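Gultgate Robotics Club – Lab Helper Project Gallery

Welcome to the March page! We spent this term teaching two arms to work a lab bench, and we had such a good time doing it.
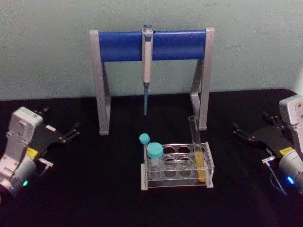 The idea came from Kyung-tae Cho, who runs the club and also teaches chemistry down the hall. She wanted a project where being gentle counts for more than being fast, and wow, did she get it. There are 24 of us this year, split into teams of three, and every team got the same job – lift the pipette off its stand, bring it over to the rack, and put it back where it came from. It sounds like a two-minute chore until you try it with grippers!

We work with one arm on each side of the table, and both have two-finger grippers. The left arm handles the rack end and the right arm goes for the stand, though the Minlow team swapped the two halfway through the term and liked it so much that they never swapped back.

The pipette hangs from the blue bar with its tip pointing straight down, so the first move has to be up and away. Leif Bundgaard wrote our checklist for that move, and it has 10 steps (he swears it used to be longer). Step one is still "hands off the table."

Our clear rack has been a great teacher. Its holes are easy to see from above and much harder to judge from the side, and the see-through panels fooled all of us at least once. The tall tube with the yellow-orange liquid became everybody's favorite target – you can spot that color from the back row.

Caps are next! The wide teal one is for beginners. The small one tucked behind it is for the brave, and the Erken team has already called dibs.

By the end of the term we had saved 53 practice runs, and the Ingvarsson team did eight of those in a single afternoon, fueled by pretzels. We'll be going through them together at the next meeting, so bring your notebook and your best guess about which grip angle to try first.

New members are welcome any time, no experience needed. Doors open at 3:30 in the chemistry wing.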